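Looking after a two-armed folding cell: tips from the bench

Wipe the tabletop before the first shirt, every time. Lint breeds. A white fleck on pale wood is harmless until it gets pressed into the front of something black, and then you own a lint roller for life.

Cables next. Leave enough slack for the arm to reach the far corners, then send it to each corner by hand with the power off and watch the loop. If it goes tight, let some out. If it snags the basket, move the basket, which is easier to argue with. Ours gets checked every 13 shifts, or whenever someone at Trondenen hears a twang.

Gripper fingers pick up nicks. Small ones along the top edge I leave alone. A burr on the inner face will pull a thread in a T-shirt, so run an old pair of tights over both fingers and see where they catch. Brush the textured pads with a dry toothbrush (not yours). Spares are Trelleck part 92 and come in bags of 2, the second of which will vanish.
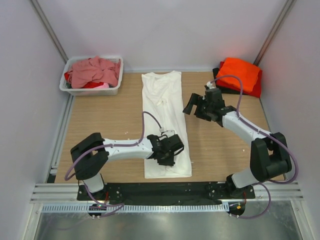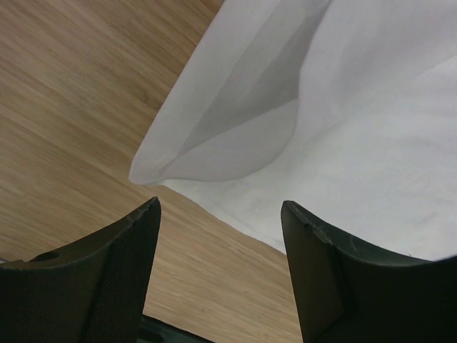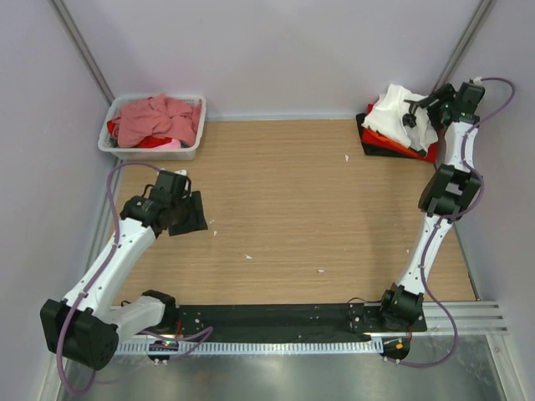

Bolts on the mounting bar: go along them with a hex key, left to right, and put a dab of paint pen across each head once it's tight. A broken paint line tells you which one has been wandering. We did this in April after the Goren arm began missing collars by roughly 7 millimetres and had already been blamed on the software.

Keep the finished stack square to the back corner. A leaning pile teaches the arm nothing useful, and it will happily lift the top layer off again.

Dust the cable comb with a soft paintbrush. Compressed air only moves the fluff somewhere more expensive.

The Shakya manual says to re-zero the joints after any knock. Do that before you touch the finger spacing, or you'll be doing the spacing twice.

Page last changed 26/12/2022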